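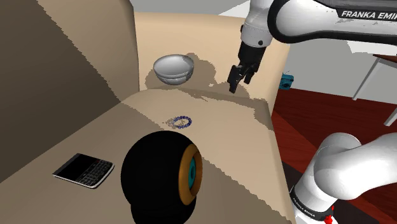

Manuals > Zandus Collect > Simulated scenes > Recording demonstrations

Overview | Install | Scenes | Recording | Export | Support

5. Recording demonstrations in a simulated scene

Updated 2025-09-24

This section covers recording pick-and-place examples with a simulated Franka arm. It assumes that you have installed Zandus Collect, paired your hand controller as described in section 3, and loaded at least one scene pack. The steps use the Adora pack, which places loose household objects on furniture. The Toledo pack (kitchen counters) works the same way except where noted.

An example, called an episode in the menus, is one complete attempt at one task. It holds the camera views, the arm joint positions, the gripper opening, and the written instruction. All of these are saved on the same clock, so you do not need to line them up afterward.

5.1 Before you start

1. Close any other program that uses the graphics card. Dropped images are the most common cause of rejected episodes.

2. Open the Scenes tab and choose Adora, then Couch.

3. Set the scene seed. Leave it on Auto for normal collection. Type a number only if you want to repeat a layout exactly.

4. Press Load. Wait for the status line to read Settled. Objects are dropped onto the furniture from a small height and may roll or slide for a few seconds.

5. Check the layout in the preview. The arm, the furniture, and every object named in the task must be visible in at least one camera.

Note: A layout with objects close together is fine. A layout where one object has fallen to the floor is not, unless the task is about that object. Press Reload to get a new one.

5.2 Writing the instruction

Each episode needs one instruction in plain words. Type it before you record, while you can see the layout.

1. Name the object the way a person in the room would. On a couch with a metal bowl, a beaded bracelet, a phone with a keypad, and a large black ball-shaped object, "pick up the bracelet" is enough.

2. Say where the object should go if the task has a destination: "put the bracelet in the silver bowl."

3. Use a color or a position only when two objects could be confused.

4. Keep the instruction to 13 words or fewer. Longer text is accepted by the recorder but is trimmed on export.

Do not use the object IDs from the scene file. The learning system never sees those IDs when it runs, and instructions written with them have to be redone by hand.

5.3 Recording an episode

1. Press Home on the hand controller. The arm moves to its start position and the gripper opens.

2. Hold the clutch button. The arm now follows your hand. Release the button to move your hand without moving the arm.

3. Press Record. A red dot appears beside the episode number.

4. Bring the gripper over the object and stop. Turn the wrist so that the two fingers will close across the narrow side of the object.

5. Lower the gripper straight down. On the couch, stop when the fingertips just touch the cushion.

6. Squeeze the trigger slowly until the grip indicator turns green.

7. Lift straight up, clear of anything nearby, before moving sideways.

8. Carry the object to its destination, lower it, and open the gripper. Raise the arm before you stop.

9. Press Record again to end the episode.

10. Mark it Success, Fail, or Discard.

CAUTION: Do not push the fingers into the cushion. Soft furniture in the Adora pack is modeled as a firm surface with a thin soft layer. Forcing the arm against it makes the solver unstable, and the objects may jump. If this happens, mark the episode Discard, even if you managed to complete the task.

CAUTION: If you have a real arm connected to the same computer, switch Output to Simulation only. The controller drives whichever outputs are turned on.

5.4 Tips by object type

Flat objects (phones, cards). Approach so that the fingers land on either side of the long edges. If the object lies at an angle, turn the wrist to match before going down – turning while in contact tends to drag it along.

Loops and chains (bracelets, cords). Close on one side of the loop. Do not try to close around the whole loop.

Bowls and cups. Put one finger inside and one outside the rim. Shiny metal can look very different from one camera to another, so check two views before you close.

Large round objects. Many are wider than the gripper can open. Treat them as obstacles unless the task is to push them. When one stands between the camera and the target, use the second view to judge depth.

5.5 How many to record

For a new task, record 40 successful episodes spread over at least seven layouts. Do not record them all on one layout. The system will learn the positions and will do poorly as soon as something moves.

Keep failed episodes that you recovered from, such as a missed grip followed by a good one, and mark them Success. Mark an episode Fail when the task was not finished. Failed episodes are stored in a separate folder and are left out of training by default.

Take a break when your hand gets tired. Jerky motion late in a session shows up clearly in the joint plots and usually means re-recording.

5.6 Checking and saving

1. Open the Review tab. New episodes are listed with the latest at the top.

2. Play each one at double speed. Look for jumps in the arm, objects passing through each other, and long pauses at the start.

3. Trim the start and end with the two sliders. Leave a short still period at each end.

4. Confirm that the instruction matches what was done. If you picked up a different object cleanly, change the instruction and keep the episode.

5. Select the episodes and press Export. Choose Fodham format for use with the Zandus trainer, or Raw for your own tools.

Note: Toledo scenes recorded before the December update have no second camera. They can be exported, but they cannot be mixed in one set with newer episodes.

5.7 If something goes wrong

The arm does not follow the controller. Check that the clutch is held and that the controller light is steady. If it blinks, pair it again (section 3).

The arm stops partway and the joint bar turns orange. A joint is at its limit. Release the clutch, press Home, and start a new episode with the wrist turned the other way.

The object slips out of the gripper. The grip was too high or off center. Lower the fingers a little further and try again in the same episode.

Export reports a missing instruction. Open the episode in Review, type the instruction, and press Save before exporting again.

Continue to section 6, Training on recorded episodes.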